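# How Scientists Count Animals That Hide

*A reader for young naturalists, prepared by the Jeltunton Nature Center*

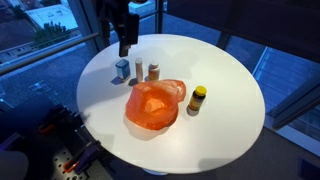 Some wild animals are easy to count. A flock of geese on a pond will often stay in one place long enough for a patient person to reach the end of the flock. Other animals are much harder. Salamanders spend most of their lives under logs, under stones, or in tunnels below the ground. A person could walk through a forest full of salamanders every day for a year and never meet one.

Even so, the people who look after forests need to know how the salamanders are doing. This reader explains how a salamander survey works, what the surveyors write down, and how they can learn the size of a group of animals when they can find only some of it.

## What is a salamander?

A salamander is an amphibian. Frogs, toads, and newts are amphibians too. Many people who see a salamander for the first time think it is a lizard, and the two do have the same general shape. A lizard, however, is a reptile. It has dry skin covered with scales, and it has claws on its toes. A salamander has smooth, damp skin without scales, and it has no claws.

The skin of a salamander does a great deal of work. Water passes through it, so a salamander does not need to drink with its mouth. Air passes through it as well. Some kinds of salamander have no lungs at all and take in all of their air through the skin and the lining of the mouth. For this to work, the skin has to stay damp. A salamander that dries out cannot breathe well, and it may die.

This is the reason salamanders come out mostly at night and mostly in wet weather. During a dry week they move down into the soil, where it is cool and moist.

## The spotted salamander

The animal in the Jeltunton survey is the spotted salamander. It is dark gray or black, with two uneven rows of yellow spots running down its back. A full-grown adult can be as long as an adult person's hand.

Spotted salamanders live in the woods, but they lay their eggs in water. On the first rainy nights at the end of winter, the adults climb out of their tunnels and walk to small pools among the trees. These are called vernal pools. The word *vernal* means "of the spring." A vernal pool fills with rain and melted snow, holds water for some months, and often dries up by the end of summer.

Fish cannot live in a pool that dries up each year. Fish eat salamander eggs and young salamanders, so a pool without fish is a much safer place to begin life. The young must grow quickly, though. They hatch with feathery gills, like small fish with legs, and they need to grow lungs and leave the pool before the water is gone.

## Planning a survey

A survey is a careful search that is done the same way each time. If surveyors searched for one hour this year and six hours next year, they would probably find more animals next year, even if nothing in the forest had changed. The results could not be compared fairly.

For that reason, a survey has rules, and the rules are written down before anyone goes outdoors. The survey plan for the Jeltunton woods was written by Greer Purves, the senior biologist at the center. It says:

- which pools will be visited
- how many people will search, and for how long
- what the weather must be like
- what will be measured
- how the animals will be handled and where they will be put back

The Jeltunton survey has 2 main parts. The first takes place at the pools, when the adults arrive to breed. The second takes place in the woods in November, when the weather is cool and damp and salamanders may still be found close to the surface.

## Fences and buckets

At the pools, the surveyors put up a low fence made of smooth plastic cloth. It is called a drift fence. The bottom edge is buried in the soil so that animals cannot crawl beneath it. When a salamander walking toward the pool meets the fence, it turns and follows the fence to one side or the other. Before long it comes to a bucket sunk into the ground, and it drops in.

The buckets hold damp leaves and a wet sponge, which keep the salamander's skin moist. They are checked early every morning while the fence is in use. Each salamander is measured, recorded, and set down on the other side of the fence, where it can go on its way to the water. When the adults leave the pool, the same thing happens in the opposite direction.

When the season ends, the fence is taken down and tight lids are put on the buckets. An open bucket that nobody checks would be a danger to every small animal in the woods.

## Boards on the forest floor

In the woods, the surveyors use cover boards. A cover board is a flat piece of untreated wood laid on the soil. The ground under it stays cool and damp, just as it does beneath a fallen log, and salamanders will sometimes rest there. There are 165 cover boards in the Jeltunton woods, laid out in straight lines, and each one has its own number.

Magnus Purves leads the cover board team. He teaches new surveyors to lift each board toward themselves, so that the raised board stands between their legs and anything that may be resting beneath it. The animal is moved gently aside before the board is lowered, and it is then placed next to the edge. It will crawl back under by itself. If a salamander were left underneath while the board came down, it could be crushed.

## What the surveyors write down

Each salamander is held for a short time only. The surveyor wears clean gloves that have been rinsed with water. Soap, sunscreen, and insect spray can all pass through a salamander's skin and make it sick.

The surveyor records the date, the place, the temperature, and whether it has rained. Then come the length and the weight. Last of all, the surveyor takes a photograph of the animal's back.

The photograph matters a great deal. No two spotted salamanders have exactly the same pattern of spots, just as no two people have the same fingerprints. With a clear photograph, the surveyors can tell whether they have met the same salamander before. Dae-han Wi keeps the photograph collection for the center. It now holds more than 3000 pictures, and every new one is compared with those already there.

## How can you count animals you never see?

Suppose that you have a large jar of dried white beans and you would like to know how many there are without counting them all. You could do it in this way.

1. Take out a handful of beans, count them, and put a dot on each one with a marker. Imagine that you have marked 20 beans.
2. Put the marked beans back and shake the jar well.
3. Take out another handful without looking. Imagine that this handful has 20 beans in it and that 4 of them have dots.
4. In your second handful, 4 out of 20 beans were marked. That is one in every five. If one in every five beans in the whole jar is marked, and you marked 20, then the jar holds close to 100 beans.

Scientists call this method *mark and recapture*. A salamander does not need a dot, as its spots are its mark. The surveyors photograph the salamanders they find on one visit. On a later visit, they see how many of the salamanders they find are ones they already know.

The answer is an estimate. An estimate is a careful judgment based on evidence, and it may be a little too high or a little too low. Last season, the estimate for the largest Jeltunton pool was 426 adult salamanders. The surveyors did not see every one of them.

The bean method works well only if the jar has been shaken. In the same way, surveyors must allow time for the salamanders to mix together again between visits.

## Keeping pools healthy

Amphibians can catch diseases from one another, and some of these diseases can be carried from pool to pool in mud. Alasdair Tennant, who is in charge of equipment at the center, has a firm rule about this. All boots, nets, and buckets are scrubbed and disinfected after each pool is visited – even when the next pool is only a short walk away.

## Questions children have sent to the center

**Do salamanders bite?**
Spotted salamanders very rarely bite. They can give off a sticky white liquid from the skin of the back and tail. It tastes bad to animals that might try to eat them.

**How long do they live?**
A spotted salamander may live for twenty years or more. Some return to the same pool again and again.

**May I keep one as a pet?**
No. Wild salamanders should stay in the wild. In many places it is against the law to take them home.

**May I look under logs?**
Yes, if you have permission to be in the woods and an adult is with you. Lift the log slowly, look without touching, and put it back exactly as you found it. The underside of a log is home to a great many creatures.

## Words to know

**Amphibian:** an animal such as a frog or a salamander. Many amphibians begin life in water and later live on land.

**Cover board:** a flat piece of wood laid on the ground so that animals may shelter under it.

**Drift fence:** a low fence that guides small animals toward a bucket.

**Estimate:** a careful judgment of a number, based on evidence.

**Vernal pool:** a small pool that fills in the wet part of the year and often dries up in summer.

*Text by Hamish Tosh, education office. Last revised 19th August.*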